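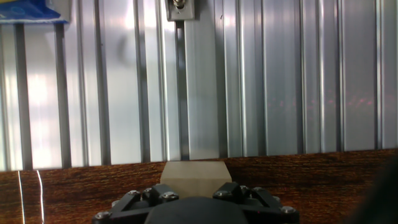 Vasco Mendes would begin with the surface, before any tool is bought or any finish is opened: a bench top should be read in a low light from one side, he holds, and read again from the other, and only then touched with the flat of the hand. Students on the Clillmont course are asked to follow the same order, and this chapter is arranged accordingly.

Print this page | E-mail this page

Chapter 16
The Finished Work Surface

16.1 Scope of the chapter

The preceding chapters dealt with the selection, drying and joining of boards. The present chapter is concerned with the board once it has been finished and put to use as a table or bench top. It covers the appearance of the grain under a clear coating, the effect of gloss, the marks which a surface gathers in service, and the meeting of the top with a wall or a base made of another material.

It is assumed that the reader has completed the exercises on sanding in Chapter 2 and has kept the sample pieces. They will be needed again in section 16.4.

16.2 Grain and gloss

A clear, glossy coating deepens the colour of most timbers. Reds and ambers become stronger, and dark streaks which were hardly noticed in the bare board may become its chief feature. For this reason the Pindport workshop requires that a test strip be coated and left overnight before the whole top is begun — a rule which Tyson Cormier introduced after an entire order for Cordeiro had to be stripped and done again.

Gloss also returns light. Under ceiling lamps a polished top will show bright bars which move as the observer moves, and which can hide both the grain and any fault lying beneath them.
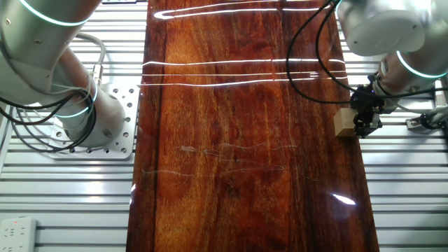

Inspection should therefore never be made from a single position. The observer should walk the full length of the board, stopping wherever the reflections shift, and should note in pencil on a plan of the top any place where the surface looks pale, cloudy or lined. Fine whitish marks may lie in the coating alone or may reach the timber, and the two cases call for different treatment. A soft cloth and a little clean water will remove residue. Marks that remain are to be entered on the plan as scratches.

Abrasive papers are graded by number, and a paper of 1,000 grit is fine enough for light work between coats. Coarse paper, such as 200 grit, must not be used on a finished top unless the whole of it is to be recoated.

16.3 Where the top meets other materials

Timber moves with the seasons and metal moves very little in comparison. A top set hard against a metal wall may bind in a damp September and stand clear of it by spring. The Sodus pattern, described below, leaves a narrow gap along the back edge — it is left open and is not filled.

E-mail this page | Print this page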